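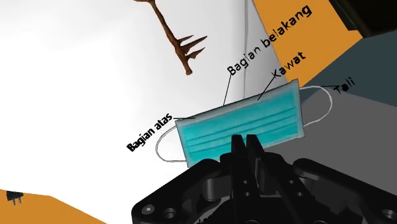
A rendered face mask over a black gripper, labeled in Indonesian. "Kawat" is the wire, "Tali" is the strap.

Can a robot do my chores yet? Your questions, my answers

Who's writing this?
I'm Unai Gallardo. I set up packing stations for a living and I run this site in the evenings. People email me the same handful of questions every week, so I put them on one page.

So, can a machine do my laundry?
The washing part, sure, it's been doing that since before I was born! The folding part, not in any way you'd want to pay for. I watched the Gernel arm fold a dish towel in April and it did a lovely job. Then someone handed it a fitted sheet and we all went for coffee.

Why do you go on about face masks?
They're my favorite small test. A mask is light and floppy, it has pleats that open when you tug them, and the ear loops catch on everything. It also has a right way up. You and I feel for the wire and turn it without thinking. A robot has to work out which edge is the top, which side is the back and where the straps went, and that's before it puts the thing in a box.

What does "Bagian belakang" mean?
Back part. "Bagian atas" is the top part. Four labels on one mask, and I get more mail about them than anything else on the site.

Does it count if it only works in simulation?
Half credit from me. Simulation is a great place to try a grasp over and over (nobody has to pick masks up off the floor), but soft stuff is hard to fake. Real elastic snags and twists. I'd want to see the same job on a real bench before I got excited.

What can you buy for a shop floor right now?
Plenty, if your parts are stiff and show up the same way each time. Boxes, jars, brackets, all fine. The Skarkard cell at my day job ran 3,645 cartons last Monday and stopped 2 times, both for tape. Bags and anything with a strap still go to people.

And for the house?
A vacuum and maybe a mower. Didari keeps promising a kitchen helper, and I'd love one — I have 8 people over for dinner more often than I should — but I haven't seen it clear a table yet.

What would you spend?
I'd pay $4,000 tomorrow for something that empties the dishwasher and puts the bowls where I keep them. Not a cent more, my wife has seen this page.

Will you review the Sârbu gripper?
Yes, as soon as they send the right power supply. They've been very nice about it.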